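Sorting Out the Breakfast Habit

18 January 2022

I said at New Year's that I'd write more about ordinary household stuff and less about travel, so today it's breakfast. I've skipped it on and off for most of my adult life. Coffee at my desk at nine, then something out of a vending machine at eleven, then a big lunch that made me want to lie down. I wanted to see if I could go 17 days in a row of eating a proper meal before work. I finished on Monday.

The rules were simple. It had to be eaten sitting down, it had to have some protein in it, and my phone had to stay in the other room. Juice counted as a drink and not as food, which I put in because I know myself.

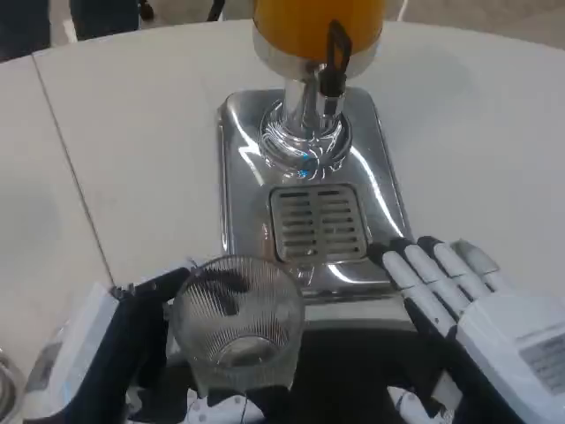 The juice dispenser.

The first week was mostly eggs. I can make eggs three ways and I got tired of all of them by the Thursday. My friend Hui-mei Yu told me to stop cooking on weekday mornings and do it on Sunday, so I made a tray of baked oatmeal with walnuts and a chopped apple, cut it into squares and kept it in the fridge. Two squares with yogurt took me four minutes from fridge to table. That recipe needs more salt than you'd think, and I'd use a firmer apple next time.

The hard part was getting up. I live in Berndale and my bus leaves at 7:20, so breakfast meant an alarm at 6:15 instead of 6:40. Twenty-five minutes doesn't sound like much. In January, with the kitchen dark and the floor cold, it was a lot. I set out the bowl, spoon and mug the night before, and that helped more than going to bed early did — I'm not good at going to bed early. 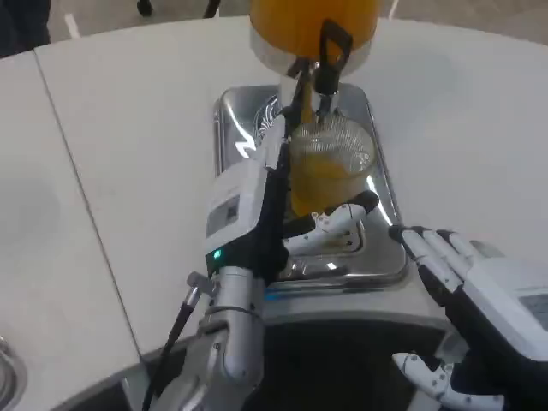 Orange juice, partway up the glass.

I did spend some money. The weekly groceries went up a bit, mainly from yogurt and nuts, but the vending machine spending dropped to nothing and so did the pastry I used to buy at the bus station. I didn't keep receipts, so I can't give you a real total. My guess is that it came out even.

By the second week I'd settled into a rotation. Oatmeal squares Monday through Wednesday, toast with peanut butter and a boiled egg after that, and leftovers on weekends. Rice with a fried egg and some greens is a very good breakfast. Kwan-ho Chou from work has eaten that every day since he was a kid and was surprised that I considered it a discovery.

Lunch changed too. I was hungry at 12:30 but not desperate, and I stopped ordering the large of everything. I noticed it most in the afternoons, when I could read a long email at three o'clock and take it in the first time.
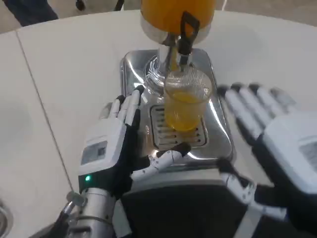
Do you have to eat as soon as you get up?

I'd give it half an hour. I tried eating right away on the first two mornings and could hardly get through it. A shower first worked better for me, and then I was ready for food.

I missed the protein rule twice, both times on a Saturday, when I had plain toast and jam. I decided to count those days anyway. If I'd started over from day one I think I would have quit, and the toast was at least eaten at a table.

The phone rule was the one I nearly dropped. Without it I didn't know where to look. I ended up reading the back of the oatmeal canister, and then a library book I'd been renewing since the fall. I'm now 659 pages into it and might finish before it's due again.

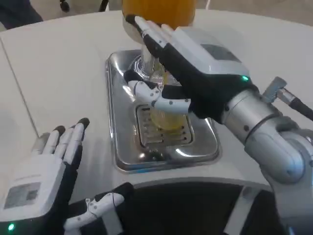
What I'm Keeping

The Sunday oatmeal stays, and so does setting the bowl out at night. I'm moving the alarm to 6:20, which gives me five minutes back and still leaves time to sit. Weekends can be whatever they are.

Next I want to do something about dinner, where the problem is that I start cooking at eight and eat at nine. If you have a soup that freezes well and doesn't have cream in it, leave it in the comments. I have a big pot and a mostly empty freezer.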